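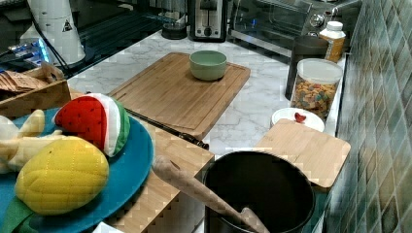 Is the arm the expensive part of a kitchen manipulation setup?
Over a full budget year, the arm is one line among many, and the lines that hurt are mounts, spare fingers, labor for resets, and storage.

Cirnholm Counter Set: data card and buying notes

Maintainer: Triin Mets
Budget notes: Heino Tamošiūnaitė
Last revised: November 13, 2024

Summary

Cirnholm is a small set of 300 tabletop episodes recorded on a household-style kitchen counter. We put it together to answer a purchasing question: should the group buy a second arm station next year, or spend the same money on the one we have? The set is too small to train anything you would want near a real dinner. It is big enough to show where the money goes, and that is how we suggest you read it.

The vendor comparison we were handed in May assumed a bare table and one object at a time. We have our doubts about anyone's quote built on that assumption.

Contents

episodes/ — one folder per episode, with overhead and wrist video and joint logs
costs/ — the budget sheet, one row per purchase or repair
notes/ — operator notes, uneven in quality
splits.txt — 16 episodes held out for checking; leave them alone

The wrist view is the one to look at before you price fingers. Ours are flat black plates held on with small screws, and they work close to hard surfaces. Kusmont sells them in pairs only, so a bent left finger costs you a right one too. Budget for 2 spare pairs per station. The sales sheet suggests none.

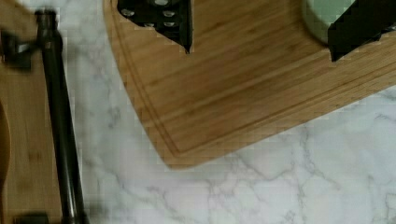 What we would buy again

The wrist camera mount. It was cheap and it has stayed put.

Plain bamboo boards. They give the gripper a surface we can replace without a purchase order.

Real dishes in small numbers. Plush food is fine for early work, but it forgives a bad grasp, and a success rate on plush food should not be used to justify a capital request. We have seen it done.

What we would not buy again

The Fliveck support plan. We paid for a year and used it for two questions, both answered by the manual.

The Ķēniņš rolling base. It looked good in the plan because it promised one arm for several work areas. Moving it meant redoing the calibration, and the hours were never in the plan. If a proposal counts a mobile base as a saving, ask to see the calibration hours in writing.

Site costs

Most planning sheets treat the kitchen as free. Fixtures limit where the arm can go, and a tall faucet near the work area takes away reach you have already paid for. Measure clearance with the gripper and camera attached, because the bare-arm drawing will flatter the site.
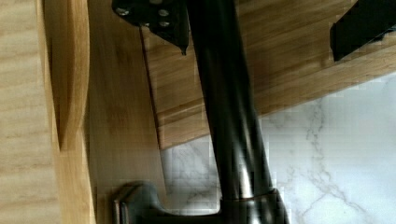 Wrist view at the faucet, with the lever handle at lower left.

If the site needs changes, put them under equipment. We put ours under "facilities" the first time, and the station looked cheaper than it was. The corrected figure is in costs/, next to the old one.

Cables deserve a line too. Vendor photos rarely show any. A working station has them looping off the gripper and lying across the counter, and someone has to route them, replace them, and keep them away from the task.

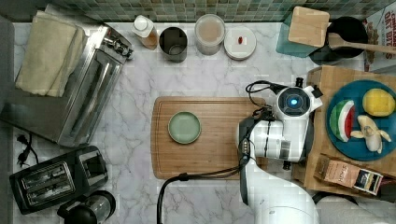
Labor is the last large item and the one most likely to be left blank. Every episode needs a person to put the counter back in order, and the operator notes suggest that this person is usually the one you hired to do something else. We charge resets to the station at the normal hourly rate. The number is unpleasant and we left it in.

Known limits

One counter, one arm, one season. Lighting is even throughout, so don't use the set to argue that you can skip buying lamps. Object variety is low. Costs are what we paid, with our discounts, and yours will differ.

Decision so far

The second station is on hold. Heino wants a quote that includes spare fingers and site work before it goes back on the list — Triin would settle for one that mentions cables. Corrections to the cost sheet are welcome if they come with an invoice.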